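# Old vines, new fruit at Flallside

The first real crop of Tănase has come off the hill at Flallside, and the people who planted it could hardly be happier. The vineyard picked 308 crates of the pale, thick-skinned table and wine grape in September, up from just 21 crates the fall before, when most of the vines were still too young to carry more than a bunch or two each.

Tănase is an old white variety that had nearly dropped out of sight in this part of the country. A single row survived at Zorstead, behind the packing shed, and for years people there simply called it "the back row" and ate the grapes off it while they worked. Cuttings from that row were rooted at Flallside 11 years ago. Most of the first batch died in a wet spring, a second batch did a little better, and the third is the one now standing in four tidy blocks above the Dretport road.

"I went out every morning before breakfast and tasted one berry from each block," said Úna Gilmartin, who manages the vines. "I'd tell myself I was checking the sugar, and I was, but mostly I just love them! They start out tasting like green apple and then one day there's honey in there, and a bit of elderflower, and you think, okay, get the crates."

The bunches are medium-sized and fairly loose, with wide shoulders and a small wing on one side. That open shape turned out to be a big help this year. August was damp, and two of the tighter-bunched varieties on the lower slope lost fruit to gray rot, while Tănase came through with very little trimming. The leaves are large, with three lobes (sometimes five on older wood), a deep notch at the stem and a light fuzz underneath. In October they go a clear butter yellow before they drop, and the blocks can be picked out from the far side of the valley.
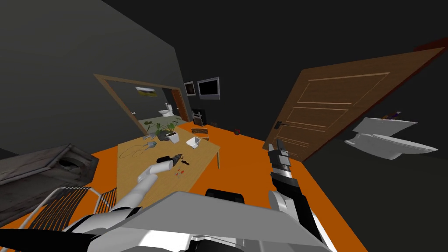
*Source: Flallside media page*

Growing it does take patience. The vines push their buds early, so late frost is a worry, and the shoots are long and floppy and have to be tucked into the wires again and again through June. Gilmartin's crew has moved most of the blocks over to cane pruning, leaving two canes to a vine, after finding that the buds closest to the trunk gave lots of leaf and hardly any fruit. One block is still spur-pruned for comparison and will stay that way for at least two more seasons.

There's also the matter of pollen. The flowers on the Zorstead row set well every year, but it grew beside other varieties, so no one could say for certain how Tănase would behave standing alone. This June gave a good answer. Block three sits apart from everything else, behind a windbreak of hazel, and it set fruit just as evenly as the others.

Part of the harvest went straight to the Dretport market as table grapes, and sold out by 10 a.m. on both mornings it was offered. The skins have a real snap to them and the seeds are small enough that plenty of people don't bother spitting them out. The rest, 60 crates aside that were kept back for drying, was pressed for wine.

Winemaker Simin Tehrani has the juice in three lots. Two are fermenting slowly in steel at cool temperatures, and the third was left on its skins for five days and has come out a lovely deep straw color with some grip to it.

"I keep going back to the skin-contact tank," Tehrani said. "It smells like orange peel and warm hay – it's so much fun. The steel lots are cleaner and quieter, and I think they'll be beautiful with food, but that third tank has me walking across the yard at ten at night with a glass."

She expects to bottle the steel lots in March and hold the third until summer. Acidity was higher than she had planned for, even with the fruit hanging an extra week, and she is leaving the wine on its fine lees to soften it a little. No decision has been made on whether the lots will be blended.

The drying grapes are laid out on racks in the old apple loft, where the windows can be opened on both sides. They have lost a good part of their weight already and taste something like golden raisins with a squeeze of lemon. A baker in Dretport has asked for all of them. Gilmartin says he'll get half.

Over the winter, Flallside will take new cuttings from its strongest vines and heel them into sand, with the aim of planting a fifth block once they have rooted and grown on. A bundle is going back to Zorstead too. The original row has gaps now, and a couple of the trunks have split so badly that they're held together with strapping, though they still fruit. The plan there is to fill the gaps with young plants raised from the row's own wood and leave the old ones in place as long as they want to keep going.

Growers who would like cuttings for themselves can put their names down at the Flallside farm office until the end of January. Bundles will be ready for pickup in late winter, wrapped in damp burlap, and each will come with a sheet of notes on pruning, tying in and frost cover. Bring a bucket, and a little water to stand them in for the drive home.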